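Packing Tips From a Shop That Went Half Automatic

We pack snack boxes. Birthday boxes, get-well boxes, boxes for somebody's kid who just moved into a dorm. At Clomora we used to do every single one by hand, and since July a good part of the picking has gone over to grippers. I was nervous about it and now I love it, so I wanted to write down what changed at the bench and pass on the tricks we picked up. Most of them work fine if you're packing one box at home on the bed!

Start with the big bag

The large, floppy bags go in first, flat against one wall of the box. When I packed by feel I left them for last and squashed them in on top, and then the lid wouldn't sit. The grippers made us fix that. A gripper can't lean on a lid with its elbow the way I can, so Gilles Masson (he ran our bench for years before any of this) sat down and worked out an order that needs no squashing. Big bags, then medium packs standing on their edges, then the little wrapped things dropped into the gaps.

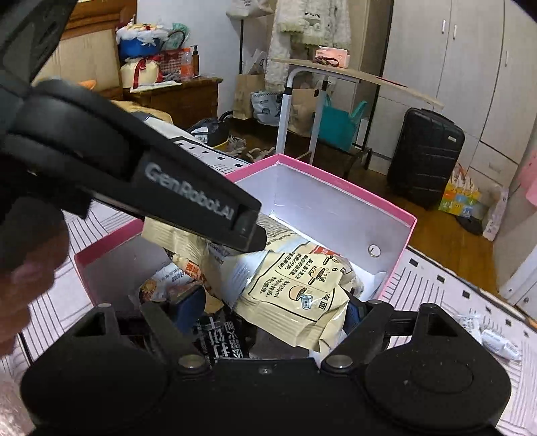

The little things are where people lose time. Keep them out of the box until the end, off to one side, close enough to reach without turning around. I used to toss them in early and then dig for them when I needed the space. A box that takes me 15 minutes with digging takes nine without it, and my wrists can tell the difference by Saturday.

Pick up bars by the middle

Anything with a crimped end wants to be held by its body. Pinch the crimp and the bar swings, and if you do that often enough you'll open a seal sooner or later. Hold it upright, both sides at once, with just enough squeeze that it doesn't slide. Adoración Garrido taught this to every new packer long before we had a machine in the building, and she was delighted to find herself teaching it all over again. She sets the grip for each new snack now. Soft bars get a light squeeze, hard nut bars can take more, and filled ones with a chocolate bottom get checked by hand on warm days. 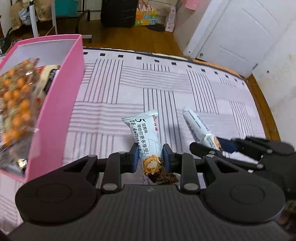

Held by the body of the wrapper, with the crimped end left free.

Give the next piece some room

Lay the next bar down where you can get at it from the side. A bar lying flat and tight against another one is a pain for fingers and a bigger pain for a gripper. On fabric, leave a bit of slack underneath so there's something to slide under. On a hard table, let one end poke over the edge.

Bags of small round snacks

These shift around more than anything else in the box. Let the bag settle, push the air toward the top seal, and put it in with the seal pointing where you can see it. If it wants to climb over the front, take it out and start again — folding it under never holds. We still do these by hand, all of them, and I'm happy about that. It's the part of the job where you get to fuss.

What it's been like for us

I expected to feel pushed out. What I got was a different day. I spend less of it reaching and more of it looking: is the print facing up, did two of the same flavor end up side by side, does the box feel generous when you open it? We sent out 870 boxes our first month with the new setup, and I looked inside each one before the lid went down. I never had time for that before.

Two of our evening packers moved to the gift desk, which they asked for. We did have grumbling over the break schedule (machines don't want coffee at ten, people do) and Adoración got that settled by stopping the whole line for everybody. Ten o'clock, hands off, kettle on.

One more tip, for home or work. Write your packing order on a card and tape it up at eye level. Ours is on its fourth version, in Gilles's terrible handwriting, and I still check it every morning before the first box.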